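Carnet d'atelier, samedi, 9 h 40

Teinture à l'indigo, suite. Je reprends le carnet là où je l'avais laissé en janvier, c'est-à-dire au beau milieu d'une phrase sur la cuve qui sentait l'œuf (merci à celui ou celle qui a renversé du thé sur la page, je n'arrive plus à lire mon dosage de chaux). On repart donc de zéro, avec de l'eau propre et le lot de pigment de chez Marnow, que Nizar Nimri m'a déposé hier soir. Il m'a redit trois fois de bien le broyer avant de le mouiller. J'ai broyé, Nizar, promis !

La cuve

Recette au fructose, comme pour le lin de la commande Kiltasley : une part d'indigo, deux de chaux, trois de fructose. J'ai pesé le pigment à sec, ajouté l'eau tiède cuillère par cuillère, puis secoué avec les billes dans un bocal fermé jusqu'à ne plus voir un seul grumeau sur le verre. La cuve, elle, attendait à 50 degrés. J'ai versé l'indigo, ensuite le fructose, et la chaux en dernier, en pluie, sans respirer au-dessus -- j'ai encore le souvenir de la fois d'avant dans le nez.

Premier coup de bâton à 10 h, toujours dans le même sens, tout doux le long de la paroi pour ne pas faire entrer d'air. Au bout de 23 minutes, le dessus avait déjà cette peau cuivrée qui me met de bonne humeur pour la journée, et la fleur se formait au milieu. Le liquide dessous tirait sur le jaune-vert, un peu trouble. J'ai remué encore une fois, remis le couvercle, et je suis allée préparer les tissus.

Les tissus

Deux coupons de lin, 464 g pesés secs pour l'ensemble, et un écheveau de coton Rawashdeh de 400 m que je garde pour les essais de nuances. Le lin a été décreusé jeudi à la cristaux de soude, longue ébullition, l'eau est sortie couleur de bière brune. On oublie toujours à quel point c'est sale, un lin « propre ». Le coton était moins pénible, mais je l'ai quand même passé deux fois, parce que la dernière série avait fait des taches pâles là où il restait de l'apprêt.

Penser à mouiller à cœur avant de plonger. Je l'écris chaque fois et chaque fois j'ai envie de tricher de dix minutes.
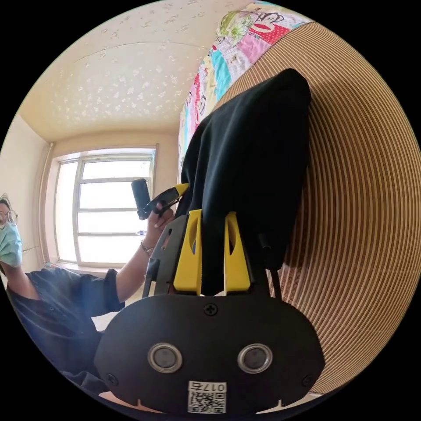
Les bains

Premier bain à 11 h, cinq minutes sous la surface, en ouvrant les plis du bout des doigts. Sortie le long du bord, essorage au ras du liquide pour éviter les gouttes, et puis le moment que j'adore : le vert qui vire au bleu à l'air, d'abord sur les arêtes, ensuite partout, comme un temps qui change. Un quart d'heure d'oxydation sur la tringle, puis retour dans la cuve. J'ai fait quatre passages sur le grand coupon et deux seulement sur le petit, pour avoir l'écart sous les yeux.

À la troisième immersion, la cuve était redescendue à 33 degrés et ça se sentait, le bleu accrochait mal et grisait un peu. Réchauffé au bain-marie, une cuillère de fructose, une pincée de chaux, couvercle, et pause déjeuner. À mon retour c'était reparti, fleur bien serrée, jaune-vert plus franc qu'au matin.

L'écheveau, j'ai voulu le tremper par paliers pour obtenir un dégradé. Résultat moyen : la limite entre les deux premiers tons est trop nette, il faudrait bouger le fil sans arrêt au lieu de le poser sur le bord en écoutant la radio (j'avoue). À refaire avec un seul quart de l'écheveau.

Rinçage et suite

Eau froide, puis un bain avec un trait de vinaigre pour neutraliser la chaux, puis encore eau froide jusqu'à ce qu'elle soit claire. Le grand coupon a lâché pas mal de bleu au premier rinçage. Je soupçonne mes essorages trop mous entre les bains 2 et 3. Savon neutre lundi, quand tout aura bien séché à l'ombre.

Pour la cliente de Ninik, qui veut un bleu « pas jean, pas marine » (débrouille-toi avec ça), je pense que les deux passages suffiront. J'agraferai un échantillon de chaque dans la marge dès que c'est sec.

La cuve reste couverte sous la fenêtre, merci de ne pas la remuer si vous passez dimanche. Il reste à racheter de la chaux et des gants taille M, les miens ont un trou à l'index et j'ai l'ongle bleu.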